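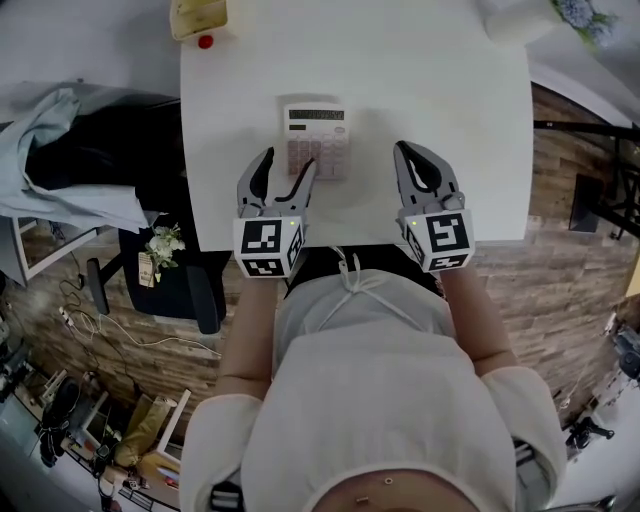

A small pink-beige calculator with a long gray display, on a white table.

The owner of the stationery shop in Urnesthorpe would like me to believe that people still buy calculators. I had my doubts, and I said so before I took my coat off.

"Everybody says that," she told me. "Then they pick one up and start pushing the keys."

Pushing keys and paying for them are different things. Her shop is called Fatby, and by her own count it sold 379 desk calculators last year. I asked to see the sales book. She showed me the total but wouldn't let me turn the pages, so make of that what you like.

The one she wanted to talk about has rounded keys in pink, gray and white. I asked whether anyone needs a pink calculator.

"Need? No," she said. "But you leave it out on the desk because you like looking at it, and then you use it. The black ones go in a drawer."

It's a nice theory. I have a phone that does the same sums and is always in my pocket. She has heard that one too, and answered it faster than I could finish.

"You pick up your phone to add up the gas bill and five minutes later you're reading about somebody's divorce. Did you add up the gas bill?"

I admitted that I sometimes hadn't. I still don't think that is worth the price of a second gadget, and I told her so. She shrugged and straightened a stack of envelopes.

Her best month is February, when customers from Grurkdale come in with their tax papers in grocery bags. Almost 100 calculators went out the door that month, she claims. I wondered how many came back.

"A few. Mostly people who wanted bigger keys."

That was the first answer all morning that I fully believed. The rounded keys look pleasant, but I have thick fingers, and I asked whether looks had won out over use. She didn't argue much. "If you do books all day, buy something wider," she said. "I'd tell you that at the counter."

Would she, with the pretty one sitting right there? She laughed and said I could send in a friend to check.

I left without buying one. She didn't seem worried about it.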